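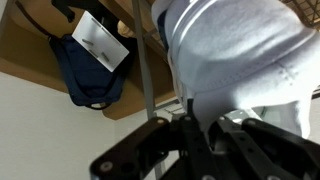

Wrist view, white cloth held between the fingers, navy backpack behind.

November 27, 2019
Closet-tidying collection, Vedcombe room

Good day today! Writing this down before I forget which changes we made and in what order, because the log on the collection machine only knows about the ones that go through the config file.

First, the wrist camera. I love this view. With the cloth bunched up like that you get the folds, the seam-like lines and how the fabric tucks in at the brackets, all in one picture, and the tip of the left finger stays in sight. The room camera shows a white blob on a black stick. I went back through the April recordings over lunch for comparison and it's hard to believe we trained anything on those. The old mount looked almost straight down the fingers, so as soon as a shirt or towel was picked up the whole picture was cloth and the policy had nothing to steer by.

The view isn't free of trouble. A big piece still fills most of the upper right once it's held, and the pale patch by the right edge is close to pure white. I tried locking exposure on the cloth and then the backpack turned into a dark lump with no strap. Locked on the wall was better. Left it there for the rest of the day and wrote the value on the tape next to the keyboard.

Session notes:

Task is "pick up a cloth item from the pile, carry it to the shelf area, put it down on the side the prompt says." Two operators, swapping every half hour. Prompt is read aloud by the script so whoever is driving doesn't have to look away from the leader arm. That one change made the whole thing so much more pleasant, we should have done it months ago.

We dropped the rule about starting every episode from the home pose. Operators now start from wherever the last one ended, as long as the fingers are open. The Liltthorpe set was all home-pose starts and the policy trained on it goes to pieces if you nudge the arm before pressing go. I'd like to see if this fixes it without any fancy augmentation.

Kept the clutter in. Backpack stays hanging under the shelf, wire rack stays where it is, the card stays up. I was tempted to clear it all out for a clean background and then remembered how the last clean-background policy behaved in the Dönmez apartment — it reached for a chair. Plan is to move the backpack between sessions but leave it alone within one.

Grasp quality. Pinching near the middle of the item gives that rounded bunch above the fingers, and it's the easy one to teach. Corner grasps are rarer because they take patience, and the tail swings. I want more of them anyway. Asked for one corner grasp after every 4 middle ones and the script now says so in the prompt.

Failures: keep them! If the cloth slips, don't stop the episode. Open, go back, pick it up again, finish. Tag it "regrasp" afterward with the foot pedal. The recovery bits are the most useful seconds we record, and we threw away nearly 2,000 episodes from the spring that had a slip in them. Still annoyed with myself about that.

Things that went wrong:

Gripper position dropped out of the recording for a stretch before the coffee break. Video fine, joint angles fine, gripper column all zeros. Loose connector at the base. Reseated it and put a cable tie on. Those episodes are in the folder called quarantine, please don't merge them. We might be able to recover open/closed from the wrist video, could be a nice small job for somebody on a slow afternoon.

Timestamps drifted again between the wrist camera and the arm. Small enough that you don't see it playing back at normal speed, but step through a grasp one picture at a time and the fingers close before the command does. Restarting the camera driver clears it. I've added a restart to the beginning of each block as a stopgap.

Checked the finger bolts at the end of the day. Gave the one on the left tip a quarter turn, the others I left alone. The left finger is getting dull along the flat side, worth looking at whether fabric slides on it more than it used to.

Started a short training run on the Brollenell box before leaving, wrist view only, today's episodes without the quarantine folder. Really curious about this one. If the loss curve looks sane in the morning I'll put it on the arm with the speed limit on and try it with the backpack moved over to the other end.

To do
- print a new label for the foot pedal, the tape is peeling
- colored towels, the cloth pile is far too white
- ask for a blind or some paper over the bright side
- copy the raw video off before the disk fills up
- re-run the camera calibration after touching that bolt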